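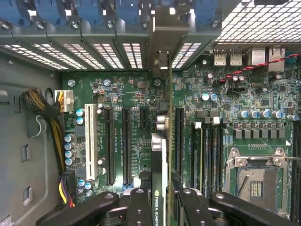

How often should you wash a pillow? Every three to six months for most people, and closer to three if you sweat at night, sleep with wet hair, or share the bed with a dog.

I mean the pillow itself, the thing inside the pillowcase. A couple of you asked after my mattress pad thread in April and I've been washing pillows ever since, so I finally have opinions. Long one, sorry!

First thing, before any water gets near it: read the tag. Mine says machine wash warm, gentle, tumble dry low. My old one from college said "surface wash only" and I put it in the machine anyway and got back a bag of lumps.

Polyester fill – machine is fine.
Down or feather – machine is usually fine, but drying takes forever.
Solid memory foam – never in the machine. It tears when it's heavy with water.
Latex – same as foam, keep it out.
Buckwheat – pour the hulls out and wash only the cover.

Shredded foam is the annoying one. Some brands say okay if it stays in the inner bag, some say absolutely don't. Go by the tag, and if the tag is gone I'd just wash the cover.

Wash two at a time. One pillow by itself flops to one side and the washer starts walking across the floor. Mine made it all the way to the cat's bowl once. If you only have one pillow, throw in a couple of bath towels across from it.

Check the seams too. I skipped this on a feather one and there are still feathers in the gasket, months later. If you find a little hole, sew it shut first. Doesn't have to be pretty.

Take off the pillowcase AND the zip protector if you have one. Wash those separately. I forgot the protector once and it blew up like a balloon with water inside it.

Detergent: use way less than you think. I do one tablespoon of liquid for two pillows. I've been using the unscented Minavura because it's what they had, but any plain liquid will do. Powder left little gritty spots in mine.

Then I run an extra rinse. If you press on the pillow and see suds, rinse again. Leftover soap is what makes them feel stiff and kind of crunchy.

No fabric softener. It coats the fill and down especially goes flat and sad.

Top loader with the post in the middle? Stand the pillows up on either side of the post, straight up and down, so they don't wrap around it. I grew up with one of those and my mom always laid them flat and they came out shaped like bananas.

Warm water, gentle cycle. If somebody in the house has dust mite allergies, hot water is better, as long as the tag lets you.

Yellow stains! Everybody's pillows have them, it's sweat and face cream and hair stuff. I soak mine in the tub for an hour in hot water with a scoop of oxygen bleach, then wash like normal. They came out a lot lighter. Not white. I've made peace with that.

Please don't mix bleach with vinegar or ammonia or whatever else is under your sink. I see "recipes" going around and some of them make a gas you really shouldn't be breathing.

Okay, drying. This is the part people mess up, me included. The outside feels dry long before the middle does, and if you put it back on the bed like that it'll smell like a basement by the end of the month.

My dryer's low cycle is 47 minutes. Polyester pillows take two of those. My down ones took four, with breaks. Between cycles I pull them out, shake them hard, break up the clumps with my hands, flip them, and put them back.

Tennis balls in a clean sock, or wool dryer balls. It sounds like somebody falling down the stairs but it really does fluff them back up.

How to tell if the middle is dry: squeeze it hard with both hands and hold it for a few seconds. If it feels cool in there, it's still damp. Then put your nose right in it. Any wet-dog smell on a down pillow means back in it goes.

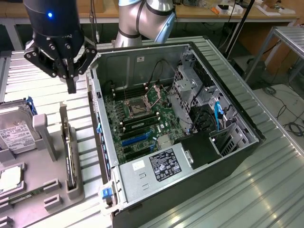
Air drying works if you don't have a dryer, it just needs a dry day and some patience. Lay the pillow flat and turn it every couple of hours. What matters most is what it's lying on. A flat tabletop is bad, the underside just sits there and stays wet. You want ridges or gaps, something along the lines of the ribbed metal that computer case is lying on, with a sheet over it so nothing snags or rusts onto your pillow. I use two old oven racks up on bricks. A mesh sweater rack is even better if you have one.

Don't hang a pillow by one corner, by the way. All the fill slides down to the bottom and you'll be shoving it back up for the rest of the evening.

Sun is great for cotton covers and polyester. Not so great for foam – it goes yellow and crumbly if you leave it out too long. Shade and a fan for foam.

Speaking of foam, since you can't machine wash it: vacuum both sides with the upholstery brush. Sprinkle baking soda, leave it 30 minutes or so, vacuum again. For spots, a damp cloth with a drop of dish soap, dab, then a clean damp cloth, dab, then let it dry all the way. Mine took a full day with a fan on it.

If your home machine is small, take them to a laundromat. I go to the one on Wihongi Street in Nistville when I'm doing the big body pillow, it just doesn't fit in mine. The guy there, Doğukan Başaran, looked at me stuffing it into a regular washer and pointed at the giant front loader on the back wall. He was right.

He also told me to stop using the high heat dryers on down. I'd been doing it for years because it's faster. It dries the feathers out and they get brittle and start poking through. Low heat, more quarters. Fine.

When do you give up on a pillow? Fold it in half and let go. If it springs open, keep it. If it stays folded like a taco, it's done. (Doesn't work on solid foam. For that I go by whether there's a permanent dent where my head goes.)

I get one or two years out of cheap polyester. Down has lasted me much longer. The foam one I'm on now is three years old and still okay.

Old pillows: a lot of thrift stores won't take them, but call your local animal shelter before you toss them. Some want them and some don't, especially feather ones. Mine took the polyester ones and said no thank you to the rest.

And get a zip protector if you don't have one. It goes on under the pillowcase and catches most of the gross stuff. Wash that once a month and you can stretch the time between pillow washes a bit. I got two cotton ones from Rimine and the zippers are still working, which is more than I can say for the last pair.

Somebody's going to ask about couch pillows. If the cover zips off, wash the cover, and do the insert maybe once a year unless there's been a spill. If the cover doesn't zip off, check the tag and spot clean.

Kids' pillows I do more often, pretty much whenever there's been a cold going around. They're small and they dry fast, so it's not a big deal.

Dog bed inserts are the same as polyester pillows but vacuum off the hair first, outside. Otherwise it turns into felt in your washer.

I'm doing comforters next. If you have a king-size down one and a normal-size washer, tell me what you do with it, because right now mine is just sitting in the hall closet.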